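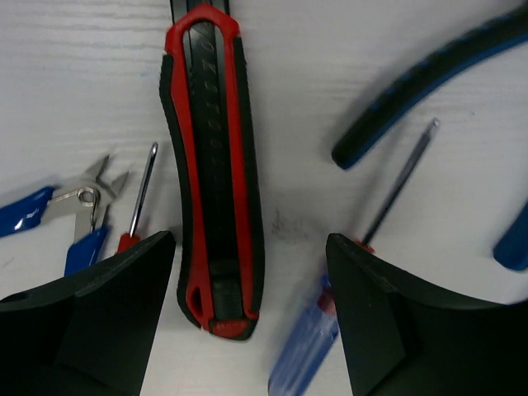
Hand tools at bench 31: utility knife with red and black body, cutting pliers with blue handles.

Ruraswood Workshop: Hand Tool Check, Packing Benches
Period: July
Location: Flestbridge, ground floor

UTILITY KNIVES

Body free of cracks: OK
Rubber grip firmly attached on both edges: OK
Slider locks in each position: OK
Blade held without side play: OK after tightening
Blade edge: REPLACE
Comment: The blade was chipped near the tip. New one fitted during the check and the old one put in the blade bin. Users at this bench cut strapping as well as cardboard, so blades should be looked at every week.

Blade retracted when not in use: FAIL
Comment: One knife was put down with the blade out at the 10:30 break. Bench users were told at the time. Check again next month.

CUTTING PLIERS

Handle covers intact, no splits: OK
Jaws meet along the full cutting edge: OK
Spring opens the handles without sticking: OK
Comment: Slightly stiff at first. One drop of oil on the pivot, then wiped off.
No nicks in the cutting edges: MINOR
Comment: One small nick. Still cuts cable ties cleanly. Do not use on steel wire. The Stullero wire cutter hangs on the rack for that.

BENCH AND STORAGE

Work surface clean and not lifting at the edges: OK
Tools returned to rack at end of shift: OK
Blade bin less than three-quarters full: FAIL
Comment: Bin was at the line. Swapped for an empty one, full one left at the Sakai store for collection.
Tool numbers readable: MINOR
Comment: Number 367 is nearly worn off. Mark it again before the next check.
Light at bench height: OK
Comment: 400 lux at the middle of the bench.

ACTIONS

Remark tool 367. Open.
Order 30 spare blades. Open.
Put up the "blade in" notice at bench 31. Done.

Filed under: Workplace Checks > Hand Tools

Related checklists
Ladders and step stools
Extension cords and plugs
Bench vises
First aid cabinet, ground floor

Ruraswood Workshop | Contact us | Copyright Ruraswood | Back to top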